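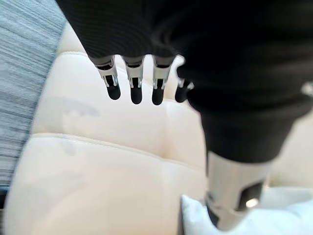 1/ Things I have learned in a month of sharing a housekeeping rota with a robot. Long one, get a brew. I supervise the cleaning and turnarounds at Bennani serviced flats in Nurnton, 112 flats over two buildings, and since the start of March one member of my team has needed plugging in.

2/ It's called Tomix. That's the name it came with, and the team have tried several others, most of which I can't put on here. It does living rooms. It does not do bathrooms, kitchens, bins, beds or hair in plugholes. I've worked with people who had the same job description, to be fair.

3/ What it's for, according to the slide we were shown: "soft furnishing reset". Cushions back on the sofa, throws folded, remote on the table, chair pushed in. The bit you do last on your way out of the door with the bin bag already in your other hand.

4/ I had never once thought of that as a task. It was a thing your arms did while your head was on the next flat. Now it has a name, a target time and a coloured bar on a screen.

5/ The target time is 7 minutes a living room. A decent housekeeper does it in under one, and she'll have spotted the wine on the skirting board while she was at it. I said this in the first meeting. It was written down very politely.

6/ In its favour: it does not mind. Guests do astonishing things with cushions. We get them in baths, on balconies, in one case in the oven (off, thank God). Tomix can't help with the oven but anything within reach of the sofa it will pick up and deal with, with the same total lack of opinion every time.

7/ Picking up a cushion is harder than I'd have guessed. They've no handle and no proper edge and they give when you squeeze them. It goes in from both sides, hands flat-ish, presses, waits, presses a bit more. Like someone lifting a cake they didn't bake.

8/ First week, everyone on the team stopped to watch. Second week, people stopped to watch if there was a biscuit going. By the third week they were saying "scuse me love" to it and hoovering round its feet. I think that's what the trade papers call adoption.

9/ The scheduling is done by Clastari, the new software, and if you want my view on what has changed the most at work, it's that and not the thing with the fingers. Nobody's job was ever going to be taken by a cushion. Clastari, though, has thoughts about the lot of us.

10/ Before: I had a whiteboard. I knew who had a bad hip and got the ground floor, who couldn't be put with whom, and which two flats on the second floor always took longer thanks to the stag dos. Took me ten minutes of a morning with a marker pen.

11/ Now: Clastari makes the list overnight and everyone gets it on their phone. It's a perfectly good list if you have never met any of the people on it. I spend my ten minutes putting it right, then another ten telling it why, from a drop-down menu.

12/ The drop-down does not have "bad hip". It has "resource constraint". So that's what she is now. She's asked for it on a badge.
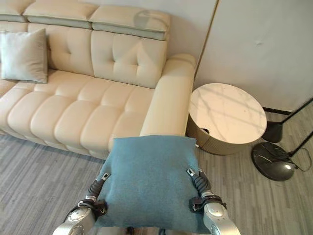
13/ The other thing about the split is the waiting. If the living room belongs to Tomix then you're meant to do the rest of the flat and leave that bit. Which is grand until it's still busy in the flat before, and you're stood there looking at a sofa you could sort with one hand.

14/ So of course people sort it with one hand. Then it turns up, finds nothing to do, and logs the room as "no action". We had 30 of those in one week and I got an email asking if there was a fault with the unit. I replied that there was a fault with the arrangement.

15/ To their credit they listened. Now it does the show flats and the long stays first thing, when we're all busy on departures anyway, and the living rooms in between are ours again. It's working better. I would like it noted that this was my idea on day two.

16/ Things it's properly good at: being exactly the same. Every cushion at the same angle, every time. The lettings side love it, as the flats finally look like the website. One of my longest-serving ladies goes in after it and knocks one slightly crooked. "So it looks like somebody cares," she says. I have not reported this.

17/ Things it's properly bad at: noticing. Noticing is the job. A smell, a drip, a tenant who's not touched the milk in a week. We once found a man who'd had a fall, years back, and it was only that his newspaper was still in the letterbox. There's no coloured bar for that.

18/ I brought this up at the review and was told the time saved would be "reinvested in noticing". I've asked for that in writing. I'd also like to know what the hourly rate is for it.

19/ Pay. People always ask. Nobody has lost hours so far. Two leavers since Christmas haven't been replaced. Both of those sentences are true and management only ever say the first one.

20/ Somebody has to mind it as well, and that's the part I didn't see coming. It needs a person to take it round, get it through doors, clear leads off the floor and lift the lamp out of the way. That was an extra chore for a fortnight until I kicked up and got it made a proper role with a bit more an hour.

21/ The lass who took it is nineteen and was going to leave us for the warehouse. She's very good at it. She can tell from across a room when it's about to miss. She says its hand goes down a bit early, and then she just says "no" out loud, and sure enough. She's stopped looking at the warehouse.

22/ So that's one job that's better than it was. I'm trying to be fair in this thread. It doesn't come naturally.
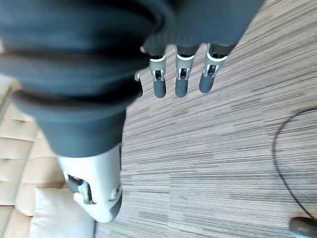

23/ Leads, by the way. I had no idea how many leads there were in a furnished flat until I had to think about where each of them went. Lamps, chargers, the thing behind the telly that no one will own up to. We've got clips now. I ordered them out of my own budget and Clastari classed them as "stationery".

24/ Also rugs. Also those big pale sofas, which were chosen by someone who has never met a toddler or a curry. Lovely in daylight, mark if you breathe on them. We wipe them down the same as ever, and that bit's still all elbow.

25/ There was a number on the noticeboard last week: 3,274 cushions placed. With a little star next to it. I looked at that for a good while. I've been here a long time and I must have done ten times that, and the only thing I ever got on the noticeboard for was parking.

26/ So the team made their own chart and put it up next to it. Lost property returned, lightbulbs reported, guests calmed down, spiders. The spiders column is winning by miles. The area manager took a photo of it and I can't tell if we're in trouble.

27/ What would I say to another supervisor who's getting one? Ask who takes it round and what they're paid for it. Ask who can change the list and how many clicks it is. Ask what happens to the minutes. Do it before it arrives, while they still want you in the room smiling.

28/ And let your team be rude about it for as long as they like. Ours needed a couple of weeks of that. It's a big thing to have someone come in and show you that a bit of your work can be timed, even if it's the bit you did without looking.

29/ Do I want it gone? No. I thought I would. My shoulders are better than they were in February, and on a full changeover day I'm glad of anything that'll do a long stay while I'm up to my elbows in the top floor. I'd swap Clastari for a whiteboard by dinnertime, mind.

30/ Few people asking if it talks. It doesn't. It beeps when it's finished and there's a different beep for when it's stuck, and after a month I still mix them up, so I just shout "well done" either way.

31/ And for whoever asked about the oven cushion: washed at forty, came up fine, it's back in the flat.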